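August 9, 2023

Cold again. The kitchen was so chilly at breakfast that the butter wouldn't spread and Edik wouldn't get out of his basket, even for toast crusts, so you know it was bad. I'd mixed a dough the night before and left it on the bench like I do in summer, and of course it had done nothing. Sat there like a lump of putty. I gave it a poke and it didn't so much as wobble.

So, new plan. I've moved the bowl into the hot water cupboard on top of the old towels, which Mum always did with her buns and which I've been too stubborn to try. By lunch it had bubbles down the side! I'm keeping the same recipe (800 grams of flour, the rest made up of water, salt and starter until the whole lot weighs 1,515) and only changing where it sits, otherwise I'll never know what fixed it.
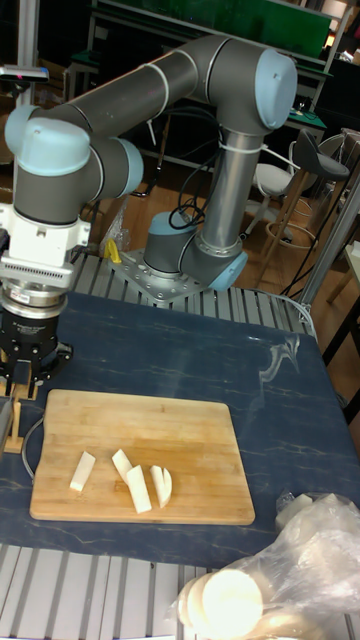 Cutting board, gripper, crumpled plastic bag.

Ximena Camacho rang while I had both hands in the bowl, so I talked to her on speaker and got dough on the phone anyway. She reckons I'm using far too much starter for a long rise and not enough for a short one, which sounds like I can't win. She's gone over to rye completely. Says it's easier because you don't have to shape it, you just scrape it into a tin and smooth the top with a wet spoon. I might give it a go, but I do love the shaping, it's the only part I feel any good at.

Walked into Minness after that for more flour. The Zavala shop had the stoneground wholemeal back on the shelf, first time since June, and I bought two bags and then had to lug them up the hill with my scarf coming undone the whole way. Bumped into Hermenegildo Meléndez outside the chemist. His knee's a lot better and he's back on the bike, and he wanted to know when he's getting another fruit loaf. I said next week. I shouldn't have said next week.
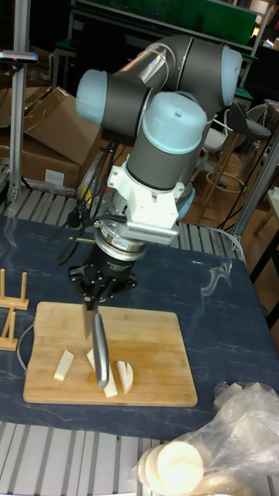 Anyway, the flour. It's thirstier than the white, I'd forgotten that, so when I swapped a bit in for the second batch it went stiff as a board and I had to keep splashing in water and squelching it through my fingers. Made a terrible mess of the tap. That one's in the fridge now and I'm leaving it for 20 hours, no peeking, even if I wake up early.

The cupboard loaf went in the oven at five. I forgot to slash the top (again) and it's split along one side like an old shoe, but the colour is gorgeous and the crust was crackling away on the rack when I came back in from getting the washing. Had two slices with too much butter and leek soup. Crumb's a bit tight near the bottom. Still the best one this winter by miles.

Need: currants, baking paper, a razor blade that isn't rusty. Ring Ximena back about the rye tin.

Contact | © The Cold Kitchen Diary | Back to top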